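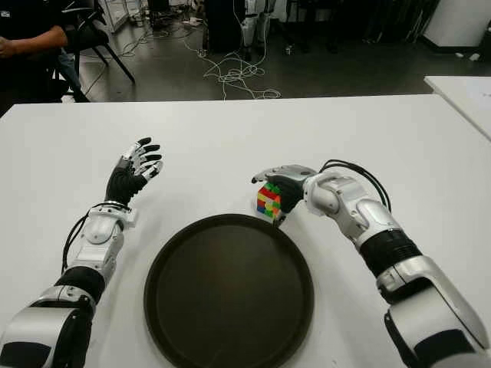
Two-armed robot at a table, one hand on a puzzle cube near a round tray.

Robotics > Robot programming > Teaching by demonstration

Print this article | E-mail this article

Teaching by demonstration is a way of giving a robot a task by showing it the motions instead of writing them out as code. The two common methods are hand guiding, in which a person takes hold of the arm and moves it, and remote control, in which the person moves a separate device and the robot copies the motion.

Hand guiding suits arms with few joints. It is harder with multi-fingered hands, where one person can't easily set every finger while also moving the wrist. For these, operators mostly use gloves or a pair of small leader arms. The Veler glove, built at the Skirnent workshop in Brodthorpe, reads finger bend 30 times a second and sends it to the hand.

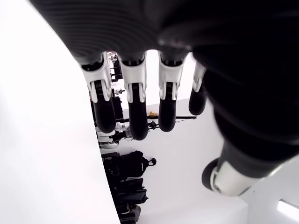 A single run through a task is called a demonstration or episode. Joint positions and camera views are stored together, and runs in which the object is dropped are usually marked and kept apart. The Sarkar set, put together under Rajitha Abeysekara, holds 3541 episodes of table tasks, of which 3384 were kept for training. Most were recorded by a group of 6 operators.

Operators differ in speed and in how they grasp the same object, and this affects what the robot learns. Delay between operator and robot also matters. Long delays lead people to move in short steps with pauses, and the pauses are then copied as part of the task.

See also: Leader arm; Data glove; Grasp planning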